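# Getting More Out of Fairly Traded Coffee at Home

Updated Jun 16, 2023

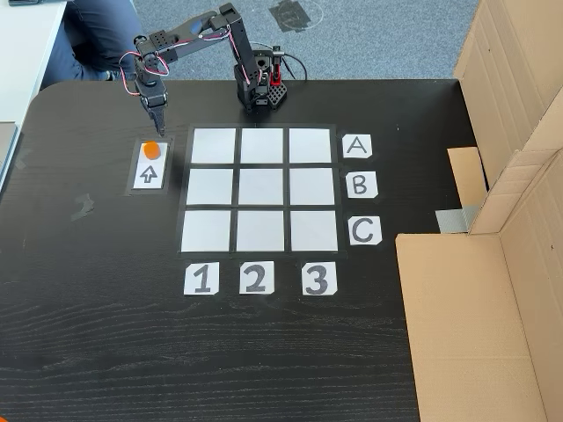

One reader wrote in after the last update to say that the beans from the co-op shelf taste wonderful on the day the bag is opened and flat a week later, and could we please do something on storage before getting into brewing again. Yes! Gladly. Storage first, then.

## Keeping the beans

Buy small bags. I know the big ones cost less per pound, but good coffee from a small growers' group deserves to be drunk while it still smells like something, and a half-stale bag is no bargain. Look for a roast date as well as a best-by date. The Flellholm co-op stamps both on the bottom fold of the bag, where you'll miss them if you don't tip it over.

Keep the beans in the bag they came in, squeeze the air out, roll the top down tight and clip it. Then put the whole thing in a tin. A clear glass jar on a sunny windowsill looks lovely and does the coffee no good at all – if you love the jar, keep it in a cupboard.

Don't store beans above the stove or next to the onions. The refrigerator isn't great either, as it's damp in there and coffee picks up smells.

Freezing works very well if you do it in portions. I weigh out 45 grams at a time, which makes one pot in our house, and fold each portion into its own little bag. Take out one, grind it straight from frozen and leave the rest alone. I froze a batch of the Cloltance light roast in November and was still happily drinking it after New Year's.

## Grinding

Grind just before you brew. This makes more difference than any fancy kettle, I promise! If you only have a blade grinder, use short bursts and give it a shake between them. You'll get a more even grind and far less dust.

To clean out old coffee oils, run a small handful of dry uncooked rice through a blade grinder, tip it out, and wipe the cup with a dry cloth. Don't try this with a burr grinder unless the manual says it's fine. A stiff dry brush does the job there.

## Brewing the pot

- Rinse paper filters with hot water first and pour that water away. It warms the pot too.
- Let the kettle sit for a moment after it boils.
- Wet the grounds, wait 41 seconds (my kitchen timer has a mind of its own, and I've stuck with its number), then pour the rest slowly.
- Sour and thin? Grind a little finer. Bitter and harsh? Go coarser. Change one thing at a time or you'll never know which one helped.

For a French press, stir once, put the lid on, wait four minutes and press gently. Pour it all out right away, even if you're only having one cup now. A thermos is perfect for the rest.

## Using up the grounds

Spread used grounds on a tray to dry before storing them, or they'll grow mold in a day or two. A bowl of dry grounds in the back of the fridge takes care of leftover fish smells. They're also a terrific scrub for a greasy roasting pan, though keep them off anything nonstick or pale enamel, where they can scratch or stain.

Compost loves them in thin layers mixed with dry leaves. Please don't wash them down the sink – ask me how I know.

## What to do with the empty bags

Foil-lined bags can't usually go in with the paper. Szulc, the bulk store, takes clean ones back at the counter and will refill them with beans, and the bags from Floltier have a zipper that holds up for ages. I use old ones for screws, seeds, spare buttons and the dog's biscuits. Turn them inside out and wipe them first, or the biscuits will smell of espresso.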